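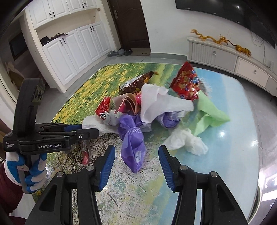 Open Day FAQ

Last updated in August, by Ildikó. Will fix as we go. If something's missing write to the open day address at the bottom.

What is it?

An afternoon at Bikell where you can see how we teach robots to tidy up. Mostly trash and clutter pickup, in a normal living room setting. You watch, you ask stuff, and if you want you get a turn with the gripper yourself.

When?

Doors at 1:30 pm. Demos start at 2. Last turn on the gripper at 5, no exceptions please, we have to sort the room again after.

Where do I go?

Huvance building, side entrance, the one by the bike racks. Ring the bell marked Bikell. If no answer ring again, the bell is weak. Do not use the front desk, they will send you to the wrong floor.

Do I need to sign up?

Yes. 40 places total. Form is on the main page. You get an email back, bring it on your phone or just give your name at the door.

It says full. Now what?

Put yourself on the waiting list. People do cancel. Csaba goes through the list the evening before and again that morning, so check your spam folder.

Cost?

Free.

Will there be a robot walking around?

No. Sorry. A few people were let down last time so saying it up front. The main demo is a hand-held gripper. A person holds it and does the job, cameras on it record the job, and the recordings go into training. There is an arm in the second room and it runs what it learned, but it's bolted to a bench and it is slow. Imre will be with it all afternoon.

So a person is picking up trash. Why is that robotics?

Because the arm has to learn it from somewhere. The fingers you hold are the same shape as the fingers on our arm, so what the cameras see when you close on a bag is close to what the arm will see later. Ho-yin Pan gives a ten minute talk on this at 2 and again at 4. Go to that if you want the real answer, he's better at it than this page.

Why bags and wrappers? Why not cups or blocks?

We did cups. Cups are fine. Bags are horrible, which makes them good practice. A crumpled shopping bag never has the same shape twice, there's no obvious place to grab, and see-through plastic is hard for a camera to make out at all. Snack wrappers slide and spring back. Handles on a paper bag help a lot untill they fold under.

Is it real trash?

It's real packaging, clean. Nothing with food in it. We get it from staff kitchens and wipe it down. You'll still be given gloves.

Why is it all dumped on a patterned rug?

On purpose. A plain floor is too easy. The rug has a meadow printed on it, yellow flowers and grass and so on, and the system has to work out that a printed flower is not a thing to pick up. Early versions tried. Benedek has a clip of it and will show you if you ask, he will probably show you if you don't ask.

What does the gripper look like up close?

Black, two fingers, blue ribbed rubber pads on the inside of each. Camera module sits on top. You hold it by the handle at the side.

Is it heavy?

Depends who you ask. Fine for five minutes. After a full session your wrist knows about it. Support it with the other hand if you want, just keep that hand out of the way of the lenses.

Can I try it?

Yes, that's the point. Turns are 5 minutes each. One person on the rug at a time. Sign up on the sheet by the door when you come in, don't leave it till late.

What do I do in a turn?

Pick up one item, put it in the bin, next item. No rush. Please don't scoop up three at once, looks great, useless for us. If you drop something leave it a second, then go get it again. Drops are good data, really.

Any tips?

Come in low and from the side. Close slowly. For flat bags pinch a fold, don't go for the middle. For big puffy ones grab near the bottom or they just roll off you. Keep the thing you're after in between the fingers before you close, sounds obvious, everybody forgets.

Am I being recorded?

The gripper cameras record during your turn. They point at the floor area but they're wide and catch a good part of the room. There's a short consent sheet. If you don't sign it you can still have a turn, we just delete it after. Say so to Ildikó Somogyi at the door and you get a colored sticker so we know.

Can I take my own photos?

In the demo room yes. In the bench room ask Imre Szekeres first. Not other visitors' kids.

Can kids come?

Yes, from age 8 for a turn with the gripper. Younger ones can watch from the side. An adult stays with them the whole time.

What should I wear?

Something you can crouch in. Shoes come off before the rug, so decent socks. Long loose sleeves get in the fingers, roll them up.

Wheelchair access?

Side entrance is level, elevator is to the right. The rug demo is on the floor, but we can put the same job on a table for you. Let us know ahead if you can, if not no problem, takes us a few minutes to set up.

Parking?

Not much. Street parking behind the building, free after 3 pm. The bus stop is closer then the parking anyway.

Food?

Coffee, water, cookies. Pap bakery is across the road and does sandwiches. Nothing to eat in the demo room please!! Crumbs and rubber pads don't mix.

How many recordings do you have so far?

3,390 of the trash job. Target for the open day is none, we just want people to have a go. But if we get good ones we keep them, see above re consent.

How many does it need?

Longer answer in Ho-yin's talk. Short one: the arm started doing okay on stiff bags after the first 1,000. Thin plastic still bad. More isn't always better, different rooms and different hands matter more.

How good is the arm now?

Hit and miss. Paper bags fine. Clear plastic, it often goes for the shiny bit and closes on nothing. You will see it fail, probably several times. Please don't help it, Imre is strict on this.

Can I buy one?

No. We don't sell anything. Brisness across the hall does the commercial stuff and will have a person at the table near the coffee.

I'm a teacher, can I bring a class?

Not to the open day, not enough places. We do group visits seperately. Email Csaba Pálfi, say group size and age.

I'm a student, are there jobs?

Sometimes. Recording shifts, paid hourly, no experience needed. Ask Benedek Somogyi on the day or leave your email on his sheet.

Are Ildikó and Benedek related?

Yes.

What if I have to cancel?

Just reply to your confirmation email. One line is fine. Someone else gets the place.

Lost something last time?

One gray scarf, one kid's water bottle, one umbrella. All at the door.

Questions not on here: open day address, on the contact page. Phone gets picked up mornings only.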